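Josell Flooring Pull Bar and Tapping Block Kit: Review

24/06/2021

3 comments
Share

I bought the Josell kit before putting click-together laminate in two bedrooms and the hall between them, 435 square feet in all. The kit comes with a steel pull bar, a tapping block, a bag of wedge spacers and a rubber mallet. I had used a scrap of plank and a regular hammer on an earlier floor and chipped enough edges that I wanted the proper tools this time.

The pull bar is the best thing in the box. It is heavy, it has a felt pad on the underside, and the lip is deep enough to hold the plank edge without slipping off. The striking end is bent up high, so you can get a full swing at it even when you are working close to a wall. I used it on the last row in each room and on most of the end joints in the hall. After all of that the bar has a few bright marks where the mallet landed and no bend that I can find with a straightedge.

The felt is glued on, and one corner of it started to lift in the second bedroom. I pressed it back down with contact cement and it has held. Check it now and then if you are laying a glossy floor, as bare steel will scratch the finish.

The tapping block is fine. It is dense plastic with a step cut along one side to sit over the tongue. The step fit my planks, which are 10 mm thick. It did not fit the thinner vinyl plank I have in the laundry room, where the block rode up on the wear layer. If your floor is thin vinyl, look at the Pirkov block instead. I borrowed one of those to compare, and its step is lower and the block is longer, so the blow spreads out more. It costs more on its own than the tapping block and spacers together would.
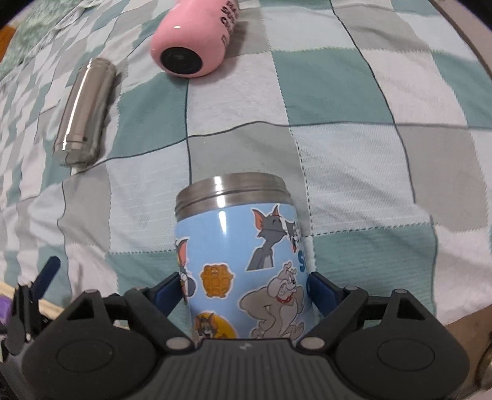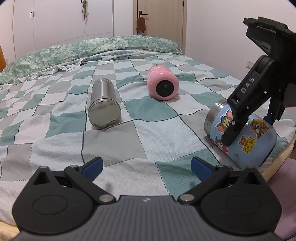 The spacers are the weak part. They are two-piece wedges that slide against each other to set the gap, and the teeth are shallow. Along the long wall they crept closed while I was tapping, and I found the gap down to almost nothing in one spot and had to pull back 4 rows. After that I put a strip of tape across each pair. It worked, but it is slow. Plain fixed spacers from the hardware store would have been less trouble. The drywall in my house is not very flat near the floor, so that may be part of it, and someone with straighter walls may do better.

I have no strong opinion on the mallet. The head is white rubber, so it leaves no black smears on the baseboard. The handle is short. It is a little light for the pull bar, and I ended up using my own heavier one for stubborn end joints. For the tapping block it has the right weight — several light taps are better than one hard one, and this mallet pretty much makes you work that way.

The instructions are one folded sheet. They tell you to leave an expansion gap but give no size, and they leave it to the flooring maker. Mine called for 3/8 inch. They also don't mention doorways at all. I undercut the door casings with a flush saw, slid the planks under, and closed the joint with the pull bar laid flat. There was just enough room for it under the casing.

I did the first bedroom last October and the rest this spring, so part of the floor has been through a winter of dry heat. The joints are still tight everywhere except one short seam by the closet, and I think that one is my fault, as I remember it being stiff going in. The Kiani underlayment I put down is on the soft side and I would pick something firmer next time. You can feel a slight give in the middle of the hall.

I ordered the kit from Manmont and it arrived with the spacer bag split and spacers all through the box. None seemed to be missing.

If you have one small room to do, buy a pull bar by itself and cut your own block and spacers. For a bigger job the kit is worth the money for the bar and the block, and you can put the wedges in a drawer. I would buy the bar again.

564 people found this review helpful
Share this review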